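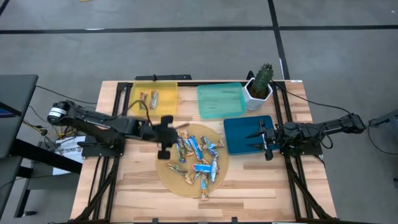 *Cindach Staff and Visitor Handbook, page 4*

## About us

Cindach is a small supplier of office snacks. We buy wrapped bars by the case, sort them by kind, and deliver mixed boxes to workplaces that want something in the break room but don't have the space or the staff to run a canteen. We started in September with one customer, a print shop called Bukora, and they still take a box from us every other week.

The company was set up by Aníbal Inga and Selorm Sowah. Aníbal had worked in a warehouse and Selorm had run the front desk of a dental practice, where restocking the snack drawer was one of the jobs that fell to whoever was nearest. Aníbal now handles buying and deliveries. Selorm handles accounts, customer calls and the sorting table.

### What we do

A standard box holds 29 bars. Customers choose the kinds they want on a one-page form, and they can change the form up to two days before delivery. If a kind is out of stock we call before we substitute. We don't swap a plain bar for one with nuts under any circumstances, and we don't send out anything with less than six weeks left on its date.

We only handle wrapped goods. We don't bake, cut, repack or relabel anything, and every bar reaches the customer in the wrapper it came to us in. Any bar with a split seam or a torn end is pulled and written off. Crushed ones with a sound wrapper go in the staff drawer.

### The sorting table

Sorting is done on the wooden table with the striped butcher-block top. Mixed bars are tipped onto the round mat and moved from there to the trays, one kind of order to a tray. The trays are yellow, teal-green and dark blue:

- Yellow: orders going out on the next run
- Teal-green: orders for the run after that
- Dark blue: bars held back for a date check

The colors have been the same from the beginning, and new staff usually have them by the end of the first morning. The yellow and teal-green trays are translucent, so it's easy to see from the side if a bar has been missed at the bottom. We tried deep bins for a while and went back to trays.

Trays are wiped down at the end of each shift and the mat is shaken out and washed once a week. No drinks on the table. The cactus in the white pot was a gift from Castaño, the café next door, and it stays on the table. Please don't water it. Selorm does that once a month and keeps a note of it on the calendar.

### Where we are

We have the ground floor unit at the back of the Vomano building. The entrance is on the parking lot side, past the bike rack. Customers are welcome to pick up their own boxes, and 13 of them currently do. Pickup is from 10 to 4. Ring the bell and give it a minute, as the sorting room is at the far end and it can be hard to hear.

Deliveries go out twice a week. We cover the town and some 20 miles beyond it to the north and east. We don't go over the bridge at present.

### Working here

There are four of us in all, counting the founders. Shifts are short and the work is done standing, with a mat to stand on if you ask for one. Tell us about any food allergy before your first shift so that we can keep you off the orders that matter. Gloves are in the cabinet by the sink in two sizes.

### Returns and complaints

If a box is wrong, call or write within a week and tell us what was in it. There's no need to send anything back. We will put the missing bars in with your next delivery or take them off the bill, whichever you prefer. Complaints go to Selorm, and questions about routes and delivery times go to Aníbal.

Page last revised 17/02/2019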